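Call for participants: the Mastomside hedgehog and small mammal survey

Posted 19 Feb 2025

If you have ever stood at the back door in your slippers wondering what has been at the cat's dish, you may be just the person we are looking for. We are getting ready for our next season of garden surveys in and around Mastomside, and we would love to have you with us, whether you have a long lawn running down to the river or a small paved yard with a gap under the gate.

The survey started when a handful of neighbours on the Drurkier side of town got talking about how seldom they saw hedgehogs compared with when their children were small. They put out tracking tunnels, compared notes over a good deal of tea, and found that the hedgehogs were still about but sticking to a few streets where the fences had holes in them. Word got round, as it does, and last year 196 households took part. Between them they sent in 1247 sheets of footprints, and of those 433 had hedgehog tracks on them. The rest brought us wood mice, voles, a great many cats, and one very confident rat who walked through the same tunnel every night for a fortnight.

What we should dearly like now is to fill in the blank parts of the map. The old terraces behind Lakatos Road are hardly covered at all, and neither are the newer houses out towards the allotments, where the gardens are small but back on to some lovely rough grass. If you live in either of those places, please do write to us, even if you are sure that nothing ever visits you. A tunnel that stays blank tells us something too, and we are every bit as glad to have the sheet.

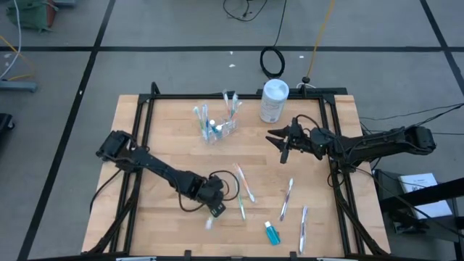 Taking part is not difficult, though it does ask for a little steadiness. We will lend you a tracking tunnel, which is a long, low, three-sided affair that sits on the ground along a hedge or a wall. Inside goes a strip with a dab of food in the middle and a harmless ink made from charcoal powder and vegetable oil on either side, and the animals leave their prints on the paper as they wander out. You change the paper each morning for five mornings running, write the date in the corner, and put the sheet somewhere flat to dry. That is one round. We ask each household to do 2 rounds, one in late spring and one in early autumn, and to send the papers back in the envelope we give you.

You do not need to know one footprint from another. Maiara Fagundes, who looks after the sheets once they come in, will go through every one of them, and she will write back to tell you who has been calling. If you would like to learn to do it yourself she is a very patient teacher, and there will be a couple of evenings for that in November, when the season is over and we have the whole pile to sort through. Those evenings are good fun and there is usually soup.

We would be particularly pleased to hear from:

People with gardens, yards or shared green space anywhere in the parish
Schools and nurseries with a quiet corner that can be left alone overnight
Anyone with an allotment who is there most mornings
Families (children are often far better than we are at remembering to change the paper)
People without a garden who could carry tunnels to and fro, or look after one for a neighbour who finds bending hard

Please do not worry if you have a dog. Most dogs lose interest after the first night, and we can show you how to peg the tunnel down. We do ask that you keep slug pellets out of the garden for the season, and that you let us know beforehand if you are likely to be away in the middle of a round, so that somebody else can step in or we can move your dates.

There is no payment, I am afraid, and no charge either. Everything you need is lent or given, and if a tunnel comes back chewed, we shall not hold it against you. Your address is used only for placing your garden on our own map, and the map we share with everyone shows streets and never house numbers.

To join in, drop a line to Liesbeth Meijer at the survey desk in the Lesus Rooms, or leave your name and telephone number in the green book by the door there. It helps to say a few words about your garden: how big it is, whether there are gaps in the fence, whether you feed the birds, and whether you have ever seen a hedgehog in it, however long ago. Liesbeth answers everybody herself, so do give her a few days. Tunnels will be ready to collect from the Lesus Rooms in the spring, and we can bring one round to you if getting there is awkward.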